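Botska City Pass: Setting Up and Using Your Pass

Section 3. Loading the pass on your phone

Before you start, have your order number at hand. It is printed at the top of the confirmation e-mail and begins with the letter B.

1. Install the Mindance app and open it. Choose your language on the first screen.

2. Tap Add a Pass and type in the order number. If you bought passes for more than one traveler, all of them appear in one list.

3. Tap each name and choose a start date. The date can be changed until the first scan, but not after it.

4. Tap Save Offline. The city map and your pass codes need 85 MB of free space.

Note: The codes do not update while the phone is in airplane mode. Open the app once on Wi-Fi each morning before you leave your room.

5. Set the travel budget. The app suggests 70 per day in local currency for meals and transit. To enter your own amount, tap the number and type over it.

6. Pack a day bag. Large bags are not accepted at the Galanis tower or on the harbor boats. Small personal items and snacks are fine. 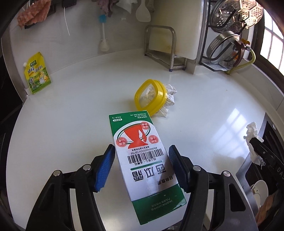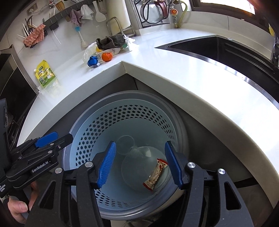 7. Go to any pass gate and hold the code under the reader with the screen at full brightness. Wait for the green light before walking through.

Caution: The first scan starts the pass, even if you leave the station right away. Do not test the code at a gate the day before your trip.

Section 4. Transit and attractions

4.1 Buses and trams. Scan when you board. You do not need to scan when you get off, except on Line 719 to the airport, where the reader is next to the rear door.

4.2 Galanis tower. The pass covers the elevator but not the upper deck. Reserve a time slot in the app under Bookings. Slots in April fill up early.

4.3 Trastusex ferry. Show the code to the crew at the pier. Bicycles need a separate ticket from the kiosk.

4.4 Walking routes. The offline map marks 2,720 points of interest, including free museums, public restrooms and drinking fountains. Use the Free Only filter to hide anything with an entrance fee.

If the code does not scan

- Clean the screen and turn off dark mode.
- Close the app and open it again.
- Read the backup number below the code to the gate attendant.

If the phone is lost, sign in to the app on another phone with the same order number. The old code stops working as soon as the new one is shown.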